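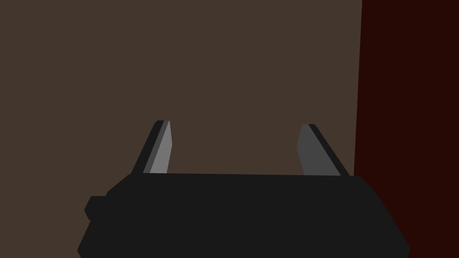
Black gripper in front of a dark brown wall, rendered.

Jumby: a recipe card dataset
Version 2, last touched 31st August

Jumby is a pile of handwritten recipe cards, typed up one at a time and put into a CSV so other people can muck around with them. There are 3262 cards in it. Most came out of kitchen drawers in and near Bimberg, plus one very large biscuit tin from Iyamu that I'm still finding crumbs in (the tin, not the data, though see the section on smudges). I started it because I wanted to know when everyone in my family stopped using dripping in pastry, and then it got away from me a bit.

If you only want the file, grab cards.csv from the data folder and skip the rest. If you want to do anything with the quantities, please read the units section first. I mean it! A cup isn't a cup isn't a cup.

What's in the folder

data/cards.csv is the main table, one row per card.
data/ingredients.csv is one row per ingredient line, joined back on card_id.
data/people.csv lists the contributors by code, with the decade they think the cards were written in and nothing else about them.
notes/units.txt is my running argument with myself over tablespoons.
notes/changes.txt is the change log, patchy before version 2.
scripts/ has the clean-up scripts. They need Python and they're not pretty.

The scans of the cards aren't in the repository. A lot of them have phone numbers and addresses on the back, and a few have things on the back that were plainly never meant for me (one is half a letter to a sister). I kept the scans on a drive at home and I'm happy to check a particular card if you think I've misread it. Open an issue with the card_id.

Columns in cards.csv

card_id: a J followed by digits. There are gaps in the numbering where I merged duplicates.
title: as written, with the spelling left alone. So you'll get "Choc Slice", "choclate slice" and "Chocolate Slice (Mum's)" as three separate titles.
title_clean: my tidy version, lower case, spelling fixed.
category: cake, biscuit, slice, pudding, preserve, meat, vegetable, soup, bread, household, other. Household is for things like floor polish and cough mixture, which turn up in among the sponges without any warning.
oven_text: whatever the card says, from "moderate" to "180" to "hot then not so hot".
oven_c: a number in Celsius, only where the card gives a number. That's 1017 cards. I haven't guessed the others.
method_text: the full method. Often very short. My favourite is "Mix, bake."
attributed_to: filled in with Y if the card names someone as the source. The name itself is taken out.
contributor: a code that matches people.csv.
confidence: high, medium or low, for how sure I was about the handwriting.

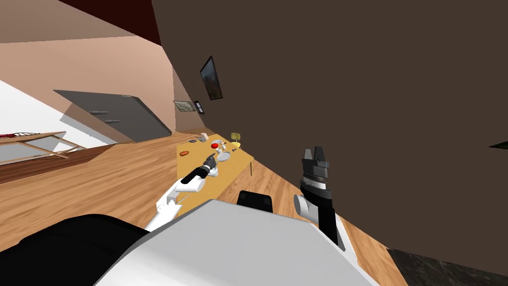
Can I use the dataset for a commercial cookbook?
The text is released for research, teaching and personal projects, so please write to me before printing any of it for sale, and I'll go back to the family the card came from.

How the cards were collected

There are 40 contributors. I put a notice up at the Bimberg library and another in the window of the newsagent, and I thought I'd get a couple of shoeboxes. People were so generous it was embarrassing. They dropped off tins, concertina files, exercise books with clippings glued in (I took only the handwritten pages) and one photo album with recipes in place of the photos. Everything was scanned and handed back, usually with a container of something going the other way.

Kayode Okeke looked after the Iyamu end of things. His aunt had kept every card anyone gave her for most of her life, sorted by who she was speaking to at the time, and he scanned the lot on a flatbed that took the better part of a minute per card. Anything with a contributor code starting IY is from his scanning. Those images were much sharper than mine and the confidence column shows it.

Modupe Nwosu wrote the first version of the ingredient parser and talked me out of several bad ideas, including the one where I was going to convert everything to grams and throw the originals away. I'm so glad she did, because I've changed my mind on butter three times since then.

How they were typed up

By hand! I tried handwriting recognition on the first shoebox and it did all right on the copperplate and fell in a heap on the biro. So I typed them, mostly in the evenings with the radio on, using a little entry form called Virkasska that I'd originally made for a plant swap. It keeps the raw line and the parsed line side by side, which made checking a lot easier. The form itself is not included and I don't plan to release it, as it would take me longer to explain than it did to write.

Rules I tried to stick to:

Spelling stays as written in the raw fields.
Crossed-out words are left out, unless the correction is unreadable, in which case the crossed-out word goes in with square brackets.
Additions in a second hand ("too dry, add milk") go at the end of method_text after a double slash.
Fractions are typed as 1/2, 3/4 and so on.
Anything I couldn't read is a question mark in square brackets.

I wasn't perfectly consistent with the second-hand additions in the early cards. Sometimes I couldn't tell whether it was a second person or the same person with a different pen years later, and I went back and forth. If that distinction matters for what you're doing, filter to confidence = high and even then have a look at a sample by eye.

Units, or why I drink so much tea

An Australian tablespoon is 20 millilitres. Nearly everywhere else it's 15. Plenty of the older cards were copied out of British magazines, and a few from American packets, and the cards don't say which is which. Then there are the breakfast cups, the teacups, the "walnut of butter", the "nut of butter" (smaller? I think smaller), and the "6d worth of cream", which I've left well alone.

In ingredients.csv you'll find quantity and unit as written, then quantity_std and unit_std where I was prepared to commit. If the unit_std field is blank I wasn't prepared to commit. Please don't fill in the blanks with a default and then tell people the number came from Jumby.

Ounces and pounds are converted in the usual way. Cups are converted as 250 millilitres only when the same card uses another metric measure somewhere, otherwise I leave them as cups.

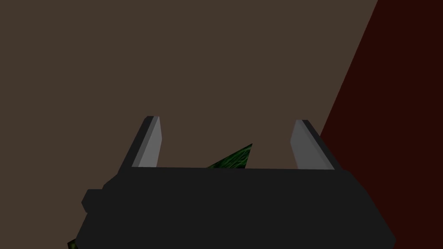 Why are there so many cakes and so few dinners?
People seem to have written down the things they made for visitors and special days, where the amounts mattered, while weeknight cooking was mostly done from memory and left very little on paper.

Known problems

Smudges. Cocoa, mostly. A stain over a quantity usually means a low confidence score, and stained cards tend to be the ones people cooked from most, so if you drop all the low confidence rows you're dropping the favourites. I'd love a clever answer to this and haven't got one.

Duplicates. The same pumpkin fruit cake moved through Bimberg like a cold. I merged cards only if the wording matched word for word and they came from the same contributor. Near copies from different households are left in on purpose, as I reckon the differences are the interesting bit.

Dates. Hardly any of the cards have one. The decade in people.csv is what the family told me and I wouldn't lean on it too hard. Decimal currency and Celsius temperatures give you a rough earliest date for some of them, though of course people went on writing Fahrenheit long after the ovens changed.

Christmas. One contributor gave me a whole bundle headed December, with puddings and mince and a list of who was bringing what. The lists aren't recipes, so they're not in here, but the headings got left on a handful of titles and I haven't cleaned those up yet.

Who's missing. It's whoever walked past the library or the newsagent, plus whoever knew Kayode's aunt. The handwriting is overwhelmingly women's, the language is nearly all English, and families who cooked without cards aren't here at all. Please don't describe it as a picture of what a country ate.

Privacy

Surnames, addresses and phone numbers have been taken out of every text field. First names stay in titles where they're part of the recipe's name (so "Dot's Ginger Fluff" is still Dot's). Every contributor got to see their own rows before release, and a couple of people asked for cards to be pulled, which I did with no fuss. If you spot something that identifies a person, email me privately instead of opening an issue.

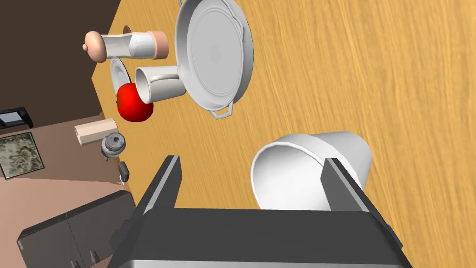 Changes in version 2

Added the Iyamu cards.
Split ingredients into their own table. In version 1 they were all in one cell with semicolons, sorry.
Renamed temp to oven_c, and added oven_text beside it.
Fixed the bug that turned "bicarb" into "bi carbohydrate".
Moved floor polish out of the pudding category.

Still to do

I'd like to tag cards by main fat (butter, dripping, lard, oil, copha), which was the whole point in the first place and which I keep putting off. There's a half-finished script for it in scripts/fat.py that works on cakes and gets badly confused by anything with suet. Pull requests are very welcome, particularly from anyone who's handy with regular expressions and knows what "a good knob" weighs.

How to cite it

Cite it as Jumby, version 2, with the date you downloaded it. If you bake something from it, put the card_id in the discussions tab and say how it went. J-numbers only please, as there are a great many chocolate slices in there.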